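Final Report: The Hangman of Trimorum
A short Western, made for the Production II module
Submitted by Witold Śliwiński

1. What we set out to do

The assignment asked for a genre short with a beginning, a middle and an end. We picked the Western because two of us had seen a lot of them and the third owned a hat. Our script was 5 pages long when it was approved and 71 pages long by January, at which point our adviser wrote "no" on the cover and gave it back.

The story, as filmed: Inga Goken, a widow who runs the only hotel in the town of Trimorum, learns that the traveling hangman staying upstairs is the man who sold her late husband a lame horse. He is due to hang a cattle thief at noon. She would like him to miss the appointment. The cattle thief, Zeva, would also like this, and spends most of the film behind a barred window offering advice. There is one gunfight, and both parties miss.

2. Script

The long draft had a railroad subplot, a flood and a preacher with a secret. We cut the railroad first. The flood went when we priced water. The preacher stayed until the table read, where it became clear that his secret was the same as the hangman's and that neither of the writers had noticed.

What was left came to a story about a grudge and a staircase. Inga goes up the stairs six times in the finished film. In the script she goes up nine times, but the actor asked for a conversation about it and we had one.

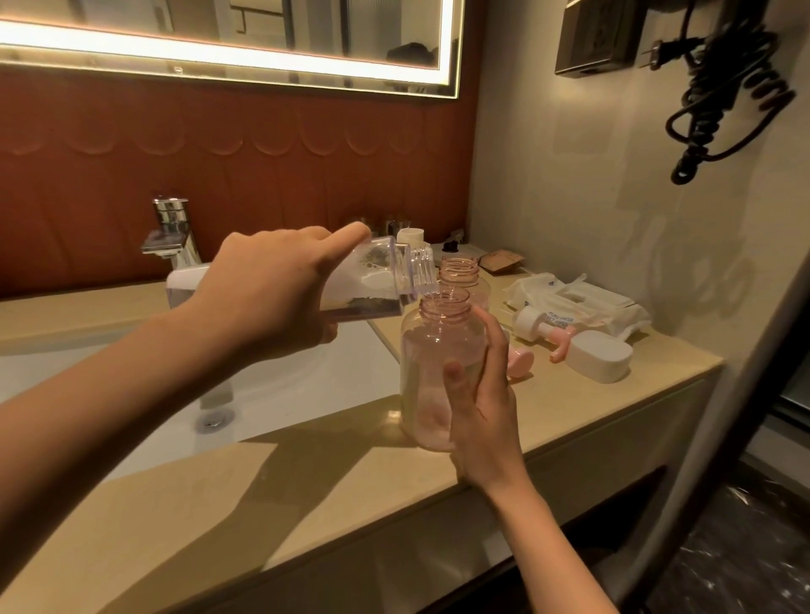

The dialogue took longer than the plot. We had been writing what we thought Western people said, so every character talked like a man squinting. After the table read we rewrote Inga as somebody who is tired and has sheets to change, and the other parts began to behave. Zeva got most of the jokes. The hangman got almost no lines, a decision I would like credited to restraint, although we had also cast someone who could not remember them.

3. Shooting

We shot over two weekends at a hay farm with one good barn and a fence that looks old from the north side. From the south side it has a satellite dish, so Trimorum is a town where everyone faces north. The hotel interior was built in the drama department's rehearsal room out of flats left over from a farce, and had four more doors than we needed.

Sound was our weak point. The farm is close to a highway, and the showdown was recorded twice with trucks and once with a leaf blower. We replaced nearly all of the outdoor dialogue afterward in a closet. Viewers with headphones may notice that the main street of Trimorum has the acoustics of winter coats.

The budget was 127 dollars. 50 of that went to the gallows, which appears in three shots and was worth it. The horse was a neighbor's and charged nothing, and it also did nothing, so the line about it being lame needed no acting. 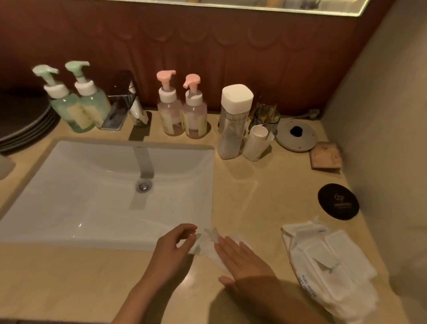
Fig. 2. Working at the sink, with the pump bottles lined up along the back of the counter.

4. Editing

The first cut ran well over the limit and contained a great deal of walking. I had been defending the walking as atmosphere. When I finally took it out, the film lost a third of its length and the test audience (my corridor) stopped asking whether something was wrong with the player.

The hardest scene was the poker game, where Inga learns who the hangman is. We had shot it from one side of the table only, having run out of light, so there is no reaction from her at the moment it matters. I used a shot of her listening to the director explain lunch. It is the best acting in the film, and two people have praised it to her face.
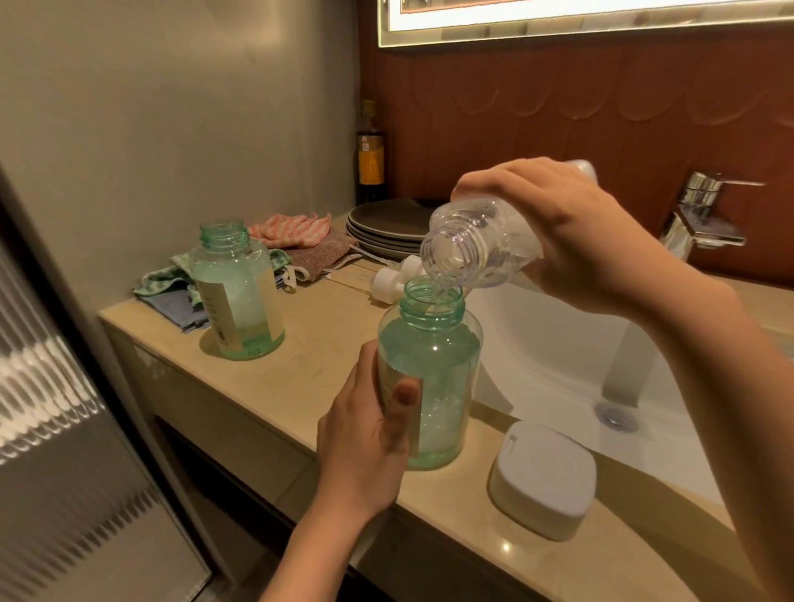
The music is a banjo and a harmonium, played by the same person on different evenings. We asked for something mournful for the gallows scene and got something closer to a county fair. After a week of trying to fix this we moved it to the end credits and left the gallows silent except for wind. The wind is me.

5. What I would change

The ending is too fast. Inga unlocks the cell, Zeva leaves on the horse, the hangman wakes up late, and the credits begin before he has found his boots. On the page this was brisk. On a screen it looks as if we were being asked to vacate the barn, and we were.

I would also give the town more people. Trimorum has a hotel, a jail and a gallows serving a population of four, and one of those is leaving. A few extras crossing in the background would have helped, provided they crossed facing north.

The finished film and the shot list have been handed in with this report. The gallows is still at the farm, where the owner has hung a bird feeder on it.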